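Flasier opens its Fold Room, and I'd love for you to bring your laundry

26 Nov 2022

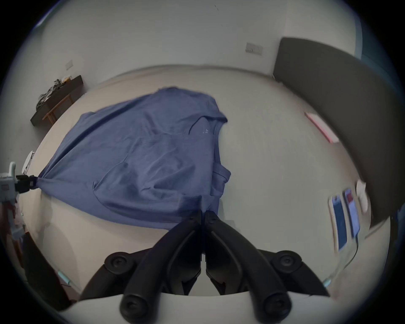

I have folded a lot of t-shirts this year. More than I ever planned to, and I say that as a person who used to keep clean clothes in a heap on the nearest chair until I'd worn my way to the bottom of it. So it makes me really happy to be the one announcing this: Flasier, the little home-tidying company I started in my own hallway, is opening a walk-in space called the Fold Room this March, and the doors will be open to anybody with a pile of laundry and an hour to spare.

My name is Yi-an Hyun. I run Flasier, I write our mailing list, I answer the phone, and as of this week I'm apparently also the person who writes press releases. Bear with me!

What we're opening

The Fold Room is a plain, bright room where you bring your clean clothes in whatever state they're in (bunched up, inside out, still twisted from the dryer) and learn to get them folded and put away. We work on the floor. People are surprised by that, but a t-shirt needs more space than most of us give it, and a floor is the biggest flat surface in almost any home. You spread the shirt out, get the sleeves lying where they should be, pull the hem straight, and only then start folding.

The space is 1011 square feet, up one flight of stairs with an elevator next to them, and it used to be a dance studio. We kept the big open floor and took out the mirrors. I can't tell you how glad I am about the mirrors.

A regular session lasts one hour and costs nothing for the first 100 households that sign up. After that it's pay what you like, and I mean it, including if what you'd like to pay is a bag of clementines.

Why t-shirts

Every session starts with t-shirts. Adults have too many of them, kids have even more, and they're the thing that slides off the shelf first. They're also soft and a bit floppy, so they show you right away if you rushed. When I started going to people's homes to help out, I'd ask them to fold one shirt for me the way they usually did it, and I'd get everything from a neat little packet to something rolled up like a burrito. All fine by me! But the people who were fed up with their laundry were mostly the ones folding in the air, standing up, with the shirt pinned under their chin.

So here's the short version of what we teach, and please print it if you're short on news that day:

Lay the shirt face down with the collar away from you.

Smooth it from the middle out to the sides with flat hands.

Fold one side in toward the center, sleeve and all, then bring the sleeve back on itself so it stays inside the edge.

Do the other side.

Bring the hem up to just under the collar, then fold in half once more.

If there's a logo on the chest, it ends up on the outside at the end, so you can tell which shirt is which when you open the drawer. My mother gets all the credit for that one. She ran a dry cleaning counter for most of my childhood and could do a stack of shirts while arguing with me about homework.

About the pile

I want to say something about the pile, too. You know the one. It lives on the bench by the door, or the end of the bed, or the treadmill. It has sweaters in it, and a sock you gave up on. A lot of people come to me embarrassed about it and I wish they weren't. The pile is just laundry that's waiting for a turn, and at the Fold Room we ask you to bring it exactly as it is. Don't pre-fold for us. (People do this! It's like cleaning the house before the cleaner comes.)

We start by pulling out one kind of thing at a time. All the shirts first, then pants, then the small stuff. You'd be amazed how much easier it feels when you aren't switching from a pillowcase to a toddler sock to a hoodie and back again.

Who's helping us

Two local businesses made this possible and I owe them both a big thank you. Skatater, the shelving workshop across the street from us, built our low benches and open shelves, all of them short enough that kids can reach the top. Flemex, who do the floors, sanded and sealed the old dance floor so you can lay a white shirt on it without worrying. They also threw in a stack of kneeling pads after watching me get up off the floor one afternoon, which tells you how graceful I looked.

Ha, the coffee shop downstairs, will be sending up hot drinks for the opening. Drinks stay on the shelf by the stairs, please. I learned this the hard way with a linen blouse.

What happens to the extras

Most people find a few things they don't want anymore once everything's spread out. We'll have a drop-off corner for those. Over the last two years of home visits, Flasier customers set aside 4000 pieces of clothing, and those went to clothing swaps and school closets in the neighborhood. I'd love to collect another 2000 in our first year at the Fold Room, and I've already put in four bags of my own, including a pair of leather pants I will not be discussing with the press.

Come and see it

Reporters, bloggers, and newsletter people are welcome to drop in before we open. I'd much prefer that you bring a few shirts and take part. You're welcome to ask me anything while we work, and I'm happy to talk about drawers, closets, fitted sheets (yes, there's a way), small apartments, big families, and what to do with t-shirts you can't bear to give up but never wear.

Sign-up for the free sessions is open now. You can put your name down by stopping at the Fold Room desk or by asking at the counter at Ha, where they have a clipboard for us. Kids can come along with a grown-up, and they're often better at this than we are.

About Flasier

Flasier helps people fold, sort, and put away the things they already own. We don't sell bins and we don't have a catalog. It's me, two part-time helpers, and a van with a sticky side door.

Press contact

Yi-an Hyun, founder, Flasier. Ask for me at the Fold Room, and if I don't come right away, I'm probably on the floor with somebody's shirts.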